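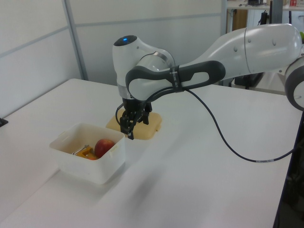 Section 8. Storing Small Parts in Cases and Containers

This section applies to all small parts kept at the Estau work tables. Loose parts are to be kept in a closed case or in an open-topped or lidded container, according to the parts list. The case must lie flat on the table, lid upward, with the latch tab at the side where a hand can reach it, as with the yellow case set behind the translucent container. Containers of clear or translucent plastic are preferred for parts in daily use.

8.1 Preparing the table

1. Remove all parts and papers that do not belong to the current job.
2. Wipe the table top with a dry cloth. Do not use solvent on white surfaces.
3. Place the container at the front and the case behind it.

8.2 Filling the case

1. Open the latch fully before lifting the lid.
2. Sort the parts by size. Place the heaviest parts on the bottom.
3. Fill the case to just below the rim.
4. Lower the lid and press gently until the latch closes.

CAUTION: Do not force the lid. A case that does not close under light pressure is overfilled. Remove parts and repeat step 4.

8.3 Labeling

Attach one label, form 207, to the underside of the case. Cases for the Gonell shelves take numbers from 2127 to 2161. A number may not be reused until the earlier case has been emptied and its label removed.

NOTE: Containers that stay on the table overnight must also carry a label. Containers returned to the shelf the same day are exempt.

Prepared by Valter Coelho
Revised July

Related sections
Cleaning Plastic Cases and Lids
Arkar Shelf Inserts: Fitting and Removal
Replacing a Damaged Latch
Kneževič Cabinets: Key Register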